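アンデスの弦が鳴りだす夜　コンスエロ・アパサさんに聞く

「最初の一音で、部屋の空気がぱっと明るくなるんですよ！」

チャランゴの話になると、コンスエロ・アパサさんの声は一段高くなる。十本の弦を張った、アンデス生まれの小さな楽器だ。八月の午後三時、音楽教室「イルクスカ」に着いたときも、廊下まで速いかき鳴らしが聞こえていた。

弾きはじめたのは11歳のとき。隣に住んでいたフィデリナ・カセレスさんが、祭りの前になると中庭で練習していたという。「塀ごしにずっと聴いていたら、そんなに好きなら入っておいで、って。指の形も何もめちゃくちゃでしたけど、その日のうちに一曲の半分まで教えてくれたんです。残りの半分は一週間おあずけ（笑）」

いま教室に通う生徒は52人。半分以上は、楽器にさわるのが初めてという大人だ。楽譜はほとんど使わず、まず歌い、足でリズムを踏み、それから弦に触れる。ワイニョの跳ねるような拍は、紙で覚えるより体に入れたほうが早いのだそうだ。

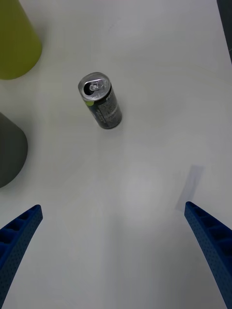
テーブルの上の缶飲料。

話は調弦に移った。チャランゴの弦は二本ずつ五組で、真ん中の組はオクターブ違いに張る。「ここが大好きなんです。一本だけ弾くとなんだか頼りないのに、二本そろうと急に光るでしょう」。そう言ってアパサさんは真ん中の組を何度も鳴らし、まだ少し低いかな、と糸巻きを回した。答えを待つあいだに、こちらは質問を一つ忘れてしまった。

昔の録音を集めるのも楽しみの一つで、手元には約3000曲分がある。聴き比べの相手は、製作家のアウレリオ・アギレさん。同じ曲でも村が違えば終わり方が違い、二人で夜中まで言い合いになることもある。「彼は絶対にゆっくり派。私は速いほうが好き。でも彼の作った楽器で弾くと、ゆっくりもいいなあって思っちゃうんですよね、悔しいけど」

次の発表会では、生徒全員で一つの曲を合奏する。チャランゴばかりがずらりと並ぶ編成は、教室でも初めてだ。音がそろわなかったらどうしますか、と尋ねると、アパサさんは身を乗り出した。

「少しくらいずれても、きらきらして気持ちいいですよ。ぜひ一番前で聴いてください！」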